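From: Nafula Makori
To: Arkindale shared rooms list
Date: June 25, 2024
Subject: Re: [arkindale-rooms] Desk 4, and the fridge next to it

Ghazala Afridi wrote:
> Hello all,
>
> Before I put the new room plan up I need to settle desk 4. Three
> questions.
>
> 1. Is it worth keeping, or should it go on the Dalgleish clearance
> list with the others? Mudassar says the top is marked.
>
> 2. Can it stay where it is, or does it get in the way of the fridge?
> Oğuzhan would like it moved down the wall if there is room.
>
> 3. Does anyone mind taking on the freezer? It was on the list for May
> and I don't think it was done.
>
> Ghazala

Hello Ghazala,

I went over this morning with a tape measure, so I can answer most of it.

On the first question, I would keep it. The top does have marks on it but they are faint, and you have to get the light at the right angle to notice them. I went over one patch with washing-up liquid and a soft cloth and it came up a little better. I would not use the cream cleaner on it, as that is what dulled the finish on the one upstairs. The edges are sound all the way along and nothing is chipped. I leaned on each corner in turn and it did not rock.

It is also the only one we have with the curved cutout, and people do like to sit there. If it goes to Dalgleish we get 20 pounds for it at best, and a plain Vatberg top the same depth would cost us a good deal more than that. Please leave the blue sticker on the leg, by the way. The desk numbers on the old plan were taken from the stickers, and when the one came off desk 6 we had two people booked on to it for a fortnight.

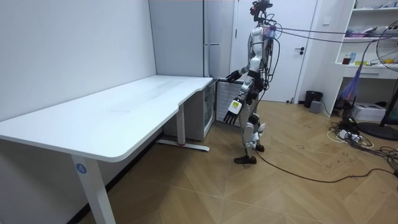 Desk 4 with the small white cabinet behind its far end. The sticker is on the front leg.

As to the cabinet, Mudassar asked me separately whether it could come out. It can, it is not fixed to anything. I would leave it until the plan is agreed, though, because it is where the spare mugs and tea towels live and they will only end up on the desk otherwise.

On the second question, the desk is too close to the fridge. The corner of the top comes across the side of it, so anyone getting something out has to stand off to the right and lean. It is manageable for milk. It is less good if you have a tray in your hands, and wiping down that side of the fridge is more or less impossible.

Oğuzhan is right that it wants to move, but I don't think he needs to go as far down the wall as he drew it. A hand's width would clear the corner. Two people should do it, one at each end, and please lift it. The herringbone floor was only done last year and the feet on these desks will scratch it if they are dragged. There are felt pads in the Maltutano box on top of the cupboard in the hall if anyone wants to put some on while it is up.

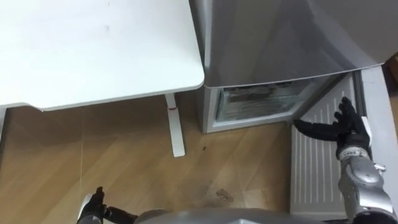
The desk corner and the fridge, freezer compartment open at the bottom.

On the third, no, it was not done in May, and I can see why people have put it off. It is frosty in there and I couldn't make out what was in the darker part without emptying it. The compartment is at floor level, so you need something to kneel on and plenty of old towels down before you start.

I am happy to do it, but I would like the desk moved first so I can get at both sides. My suggestion is this:

Anybody with food in the freezer takes it home or puts a name on it. Anything without a name gets thrown away.
The fridge is switched off at the wall the evening before, with the door left ajar and towels down.
I come in at nine, take out what lifts out, and wash it all in warm water with a spoonful of bicarb.
It goes back on by lunchtime and nothing goes in until it is properly cold again.

Please don't chip at the ice with a knife to help it along. Dwight Ouellet told me that is how the previous fridge was finished off, and the replacement came to 733 pounds with delivery. A bowl of hot water on a folded towel does the job well enough.

If Ghazala can give me a date I will put a note on the fridge door. I could also use a second washing-up bowl - ours has a split in it - and a roll of bin bags, as there were only two left this morning.

Nafula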